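15 Feb 2024

Vostus samples, sorting and cap check

Worked at the marble counter again, same corner with the flowered wallpaper. Yavuz had the list and I kept the notes. The gold tubes and the loose caps went out together with the cube case, so that caps could be matched before anything is packed. 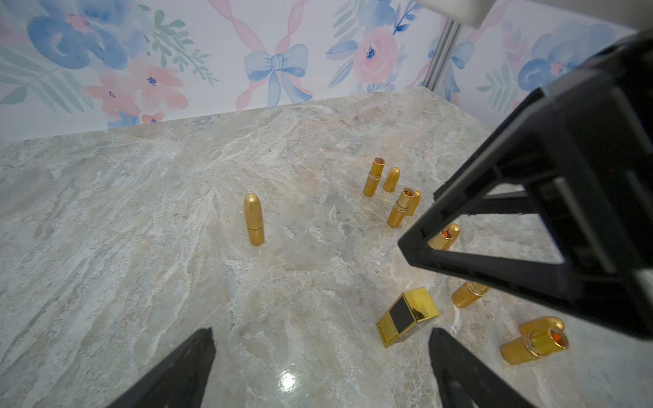

Do the loose caps need to stay with their own tubes?
Any cap from the same batch will do, provided it closes flush and doesn't turn once seated.

The polish on the stone is a nuisance for checking scratches. Overhead lights come up as bright patches and a mark on gold is easy to miss. Tilt the tube and look along the side. Erhan wants a matte cloth under the next lot; I have asked Dimis for one, 60 cm wide if they have it.

The black tubes with gold edging are to be looked at one by one, long sides first, then the gold end. Fingerprints show on the black more than on the gold. Wipe with the dry cloth only, the spray leaves a film.

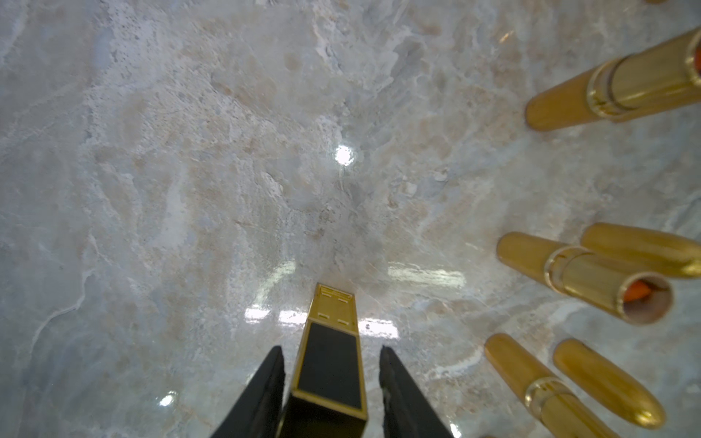
Still to do

Trays for the Tindimow order, 5 to a row.
Labels: 200 printed, old address on 3 of them, pull those.
Ask Yavuz where the October cap sheet went.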